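December, morning

Picked up the dye work again. The rainwater barrel froze over, so this batch used tap water run through the Trutora filter and left overnight in the blue bucket. I wanted to start with madder, but the roots Elvira ordered from Skomska are still too coarse to use and need another pass through the mill. Went with weld instead, from the paper sack on the top shelf.

Wool was the Flodau two-ply, already scoured. Alum mordant at 11 percent of dry weight, cream of tartar at 6. Brought it up slowly, held it just under a simmer for an hour, and let it sit in the pot until after lunch. The old hot plate still overshoots when it's set above the middle mark. Keep it one notch lower and be patient.

Weld bath: chopped the stalks small this time, leaves and seed heads included. Strained through the cotton bag twice. Added a pinch of chalk before the wool went in. Color came up fast, a sharp lemon in the first few minutes, and then it hardly moved. The skein near the wall of the pot took less than the others. I think it was packed too tight. Next time use the wide pot, even for a small batch.

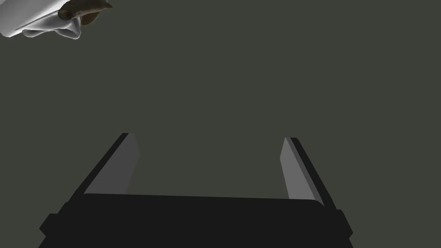
Split the finished skeins into two groups. One rinsed straight away, the other left to cool in the bath until evening. The second group is a touch warmer, but only side by side in daylight. Under the shop lamps I can't tell them apart. Rainer says the same, and he has a better eye for yellows than I do.

Iron dip: used the weak solution in the brown jar, 5 ml to the liter. One skein only. It went olive almost at once and I pulled it early. Nice color, a bit like dried bay. The wool feels harsher than the plain weld, so for anything worn next to the skin I'd go weaker still or skip the iron and overdye with indigo.

Afternoon

Elvira came by with her notes from the fall trials. Her light test strips have been in the south window for 19 weeks now. Weld on alum has lost some strength but is still clearly yellow. Onion skin has gone tan. The Mofokeng sample, which was sold to us as weld, has faded much more than ours, and she suspects it was cut with something cheaper. She's going to write and ask. Until then, don't use the rest of that bag for anything that gets sold.

We talked about whether to keep weighing the plant material dry or switch to fresh weight in summer. No decision. Dry weight makes the records easier to compare, but drying takes up the whole back rack for most of July. Rainer wants a second rack. I'd sooner grow less and dry it properly.

Housekeeping: pH strips are almost gone. The lid on the small pot no longer seats -- the rim has a dent. Wrote "IRON ONLY" on the stirring rod with the taped handle, so please leave it with the brown jar. A trace of iron in the alum pot will dull a whole batch and we won't find out until it's dry.

To do:

- Mill the madder again, finer screen
- Repeat weld in the wide pot, same percentages
- Start indigo vat from stock, check it the next morning before dipping
- Cut new strips for the window, cover half of each with card
- Ask Flodau if the two-ply comes unbleached

Exhaust bath from today is in the lidded bucket under the sink, labeled. It should still give a pale yellow on the silk scraps if somebody wants to try it before it turns.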